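**Old Dell gets its memory back, slowly**

VONDSTEAD, October 9, 2021 - The repair bench at the back of the Bettencourt building has seen laminators, a bread machine and one accordion. This week it was given over to an old Dell tower, the kind that used to hum under every reception desk in town and was last spoken of with affection sometime before the invention of the cup holder app.

The tower is part of a pile. The Grelby branch library replaced its public computers in March and offered the retired ones to anybody who would carry them down the stairs. The repair club, which has never in its history said no to a heavy object, took 16. The plan is to strip the worst of them for parts, put the best of them back together and hand those on to households in Vondstead that need something to type on.

"People think a computer this age is garbage," said Hala Nasr, who runs the bench. "It's a perfectly good typewriter with a calculator in it. It also plays solitaire. I've had cars that did less."

Most of the work so far has been looking. Before anything comes out of a case, the club goes over the motherboard slot by slot, and the members have strong opinions about slots. Eusebio Paucar, a retired phone technician, favors the old white PCI kind and will tell you so at length. He has a box of cards at home that fit it, and he has been waiting for years for somebody to ask.
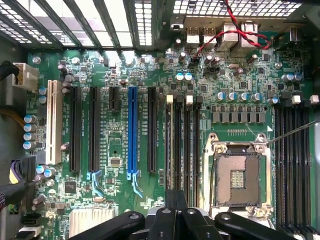 Shota Furukawa, who is 19 and joined the club to get out of a family barbecue, had never met a PCI slot before this project. He has since been lent a modem. He was polite about it.

The bench rules are short and taped to the wall. Unplug it. Hold the button in for a bit anyway. Touch something metal. Don't set your coffee on the power supply, even if it looks like a shelf. Screws go in the muffin tin, and the muffin tin does not go home with Gonçalo, who made muffins in it once and has been hearing about it ever since.

Gonçalo Mota's defense is that it was his muffin tin.

Memory is the part that causes the most trouble and costs the least to fix. The library's machines arrived with whatever modules happened to be in them when they were switched off for the last time, in some cases none at all. The club has a cookie can of spares, sorted by Nasr into "good," "probably" and "Eleck," the last being the name of a defunct local computer shop whose stock the club inherited and has never fully trusted.

A module has a notch along its bottom edge and will go in one way. This does not stop people from trying the other way. The correct method is to open the latches, line the thing up level over the slot, check the notch, check it again, and press down on both ends until it clicks. The click is louder than most beginners would like. Furukawa compared it to stepping on a potato chip that belongs to somebody else. 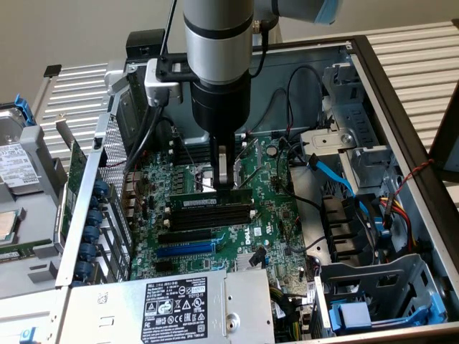

Every machine that gets a full set of modules is supposed to run a memory test overnight before it can be called finished. The test is a screen of numbers that go up. Paucar has offered to sit with it. He has been told this isn't necessary, and he has offered again.

The club's budget for the whole effort is $400, most of which has gone to coin-cell batteries, thermal paste and a replacement for the good screwdriver. The previous good screwdriver was last seen in March. An investigation continues, mainly in the form of people looking at each other.

Processors are another matter. Several of the towers were picked over before the club got to them, and a socket with nothing in it can't be talked into working. Nasr's advice to anyone opening one up is to keep fingers, sleeves and tweezers well away from the middle of the socket until there's a chip to go in it, and to lower the lever without leaning on it. Replacement chips come out of the parts machines, so for every tower that gets up and runs, another becomes a very sturdy footstool.

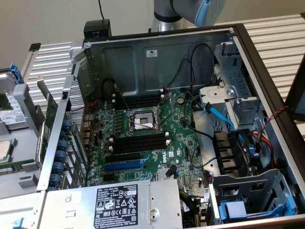

*A Dell tower on its side with the panel off, its CPU socket and memory slots bare.*

Chrysanthi Manolakis, the branch librarian who signed off on the donation, stopped by the bench to see how her former colleagues were getting on. She said she recognized at least one of them by the noise the case made when it was slid across the table. That one, she said, used to freeze whenever a patron tried to print double-sided, and she would like its next owner to be told.

Her records show that the public computers were used for 2,581 sessions in their last year of service. She did not have a figure for how many of those involved printing a boarding pass in a panic, but guessed it was the majority.

The club has 3 towers ready to go to new homes and expects to finish a few more before it loses interest or space. Households in Vondstead and Grelby can put their names down at the library's front desk. Keyboards are included. Mice are included while they last. Anyone who wants a modem should ask for Eusebio.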